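Promotional Products and Print – Unit 4 notes
Choosing a giveaway that survives the car park

Bring last week's price sheet. If you lost it, there are spares in the tray by the door, under the spares for the week before. 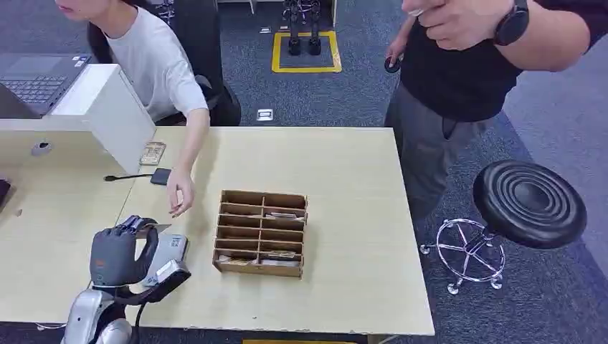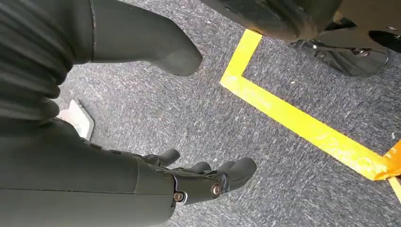 4.1 Print area
The print area is always smaller than the client's logo. A pen barrel gives you one line of type, two if the client has excellent eyesight. Ask for vector artwork. You will be sent a screenshot.

4.2 Worked order: Brekska lanyards
Brekska, a dental supplier, wants lanyards for a trade day. Expected attendance is 234. The supplier, Lukemitz, sells in lots of 100, so the order is 300 and the leftovers live in a cupboard forever. One-colour print has one set-up charge. Two colours have two, and the client will be surprised by this in writing.

Now suppose attendance is revised to 311. Work out the new order and the leftovers before you read on.

(400 and 89. A bigger cupboard.)

4.3 Proofs
Never approve colour from a screen. Get a physical sample, look at it in daylight, and have the client sign it – the sample, if it's big enough, otherwise the form. Check the phone number by ringing it.

4.4 Lead times
Allow 24 working days from signed proof to delivery. In December, allow more and apologise early.

For next class
Compare the Yoon and Onon catalogues, mugs section only. Note which one includes freight in the unit price and which one hides it on the back page. Half a page is plenty.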